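How to Keep Track of the Characters in a Long Historical Series

If you've ever put down a fat historical novel for two weeks and come back to find you no longer know who is married to whom, welcome, you are among friends! I lost the thread completely in the second Valtonen book (there are 43 named cousins, I swear) and had to start over from page one. Here's the method I use now.

Start with an index card for each family, and leave the lower half blank. Write the family name at the top, then each person as they turn up, with the page where you first met them. My card for the Prekutano clan begins on page 7 and was full by page 280.

Next, draw a line between two cards whenever there's a wedding, a feud or a debt. Pencil is best - people in these books change sides a lot.

Keep a separate card for dates. Write the year at the left, say 1623, and one short line about what happened. Don't copy out whole battles, you won't read them again.

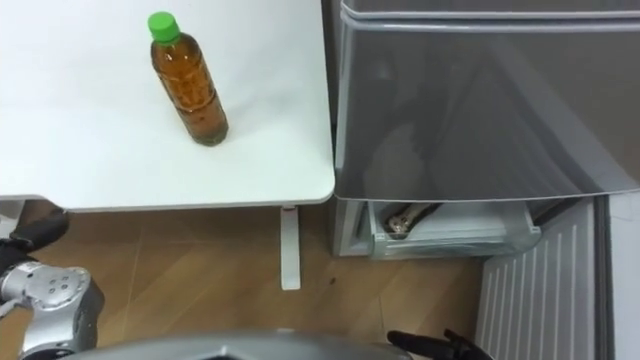
When you finish a volume, put a rubber band around its cards and tuck them inside the back cover. Then, before you open the next one, give yourself ten quiet minutes with the family cards only. My friend Nuno Peixoto skips this and phones me instead, usually to ask who died at Flutgate, and I do love the calls, but the cards are quicker.

Last of all, if two characters share a name, add a nickname of your own in brackets. I have a "Grumpy Anna" and an "Anna with the Boat".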